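Stems First: Notes for the Evthorpe Evening Talk
Zinhle Shabalala

Open slow. Let them find seats.
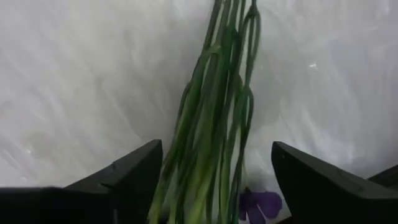 Everyone came for flowers. Tell them we start at the other end and the flowers can wait. Pause for groans.

Stems do the drinking, the leaning and most of the sulking. Yet we hide them in a vase and talk about petals.

The Kekana story: my first paid job, 600 stems in one afternoon, every one cut too short. The bride was gracious. Her mother was not. (Skip if Piroska is in the room — she was there and tells it better.)

Cutting. Sharp knife, long slant, back in water. Kitchen scissors are for bacon. Marthinus will object, let him.

Bundling. Hold loosely, turn as you add, let them cross where they like. A bunch that stands up straight looks like it is waiting for a bus.

Greens. A pale stem next to a dark one is fine. Matching is for curtains.

Water. Change it every 2 days. Ask who does. Look at the hands. Look disappointed.

Questions. If someone asks about pennies in the vase, hand over to Ruan and go get coffee.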